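Grornthorpe gets its print back

27 Jul 2022

I drove out to the Grornthorpe library this morning to look at one picture, and I stayed nearly three hours, so you can guess how I felt about it.

The picture is a hand-colored engraving of the old Felallow customs house, the one that stood by the river until it burned. If you grew up near here you've seen it on the library tote bags and maybe on a tea towel. The print itself has been off the wall for so long that plenty of people (me included) had started to think the tote bag was the original. Well, it's back, it's in the upstairs reading room, and it looks terrific.

Mairéad Ó Briain, who runs the prints room, walked me over to it before the doors opened. The plate was cut by one of her own family, as it happens. The Ó Briain workshop was a father and two daughters working out of a rented floor above a chandler's shop, and for years only the father got his name on anything. The new label gives all three. The older daughter drew the building from the far bank, the father engraved it, and the younger one did the coloring by hand, sheet after sheet, at the kitchen table.

"She was quick and she got bored," Mairéad told me. "You can tell which ones she did late in the day. The river goes green."

Ours is a green one! I love that. There's a patch of sky over the chimney where the wash stops short of the line too, and once you've spotted it you can't look anywhere else.

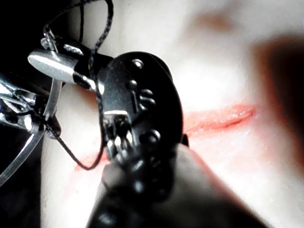
The library's copy came in a box of shipping papers from the Malinowski estate, folded once down the middle. Elżbieta Malinowski gave the whole lot to the town and didn't know the print was in there. Her grandfather had used it as a folder, more or less, with bills of lading tucked inside. You can still see the crease running through the customs house door, and the conservator, Conall Doherty, decided to leave it alone. He flattened the sheet, took off some nasty old tape along the top edge and washed out most of the brown. He says the crease is part of the thing now and he didn't want to go fussing with the color on either side of it.

I asked him how many were printed in the first place. The workshop's account book has an order for 109 sheets, of which 50 were to be colored and the rest sold plain for less money. Conall knows of four colored ones that survive, counting ours. A plain one turned up at a sale a while back and went for $2,000, which surprised everybody, and the library had put in a bid of $1,000 and gone home with nothing. So you can imagine the mood when Elżbieta's box got opened.

One thing that did get argued over is the flag. In the print there's a big flag on the roof, and Darragh Ó Conaill, who has written more on Felallow's waterfront than I could ever read, is sure there was no flagpole up there. He's been through the building accounts and there's a charge for a weathervane and that's it. His view is that the daughters put the flag in to make the place look grander for buyers. Mairéad thinks a pole could have gone up later and been paid for out of some other pocket. They were still at it, very politely, when I went to find coffee – and they were still at it when I came back.

My money's on Darragh, for what it's worth. The building in the print also has one more row of windows than it has in the only photograph, and no one pays for windows out of another pocket.

The print hangs on the left as you come in, next to the account book, which is open to the page with the order. Bring your reading glasses, the handwriting is tiny. There's also a case of the other Ó Briain views, mostly churches, and a really lovely unfinished one of the ferry landing where the boats are in color and the people haven't been touched.

It's free and it's up through the end of October, during regular library hours. Darragh is giving a talk on the waterfront sometime before it closes, and the date will go up at the front desk once it's settled. The stairs are steep, so ask for the elevator key if you need it. And the tote bags are back in stock, with the river still printed blue.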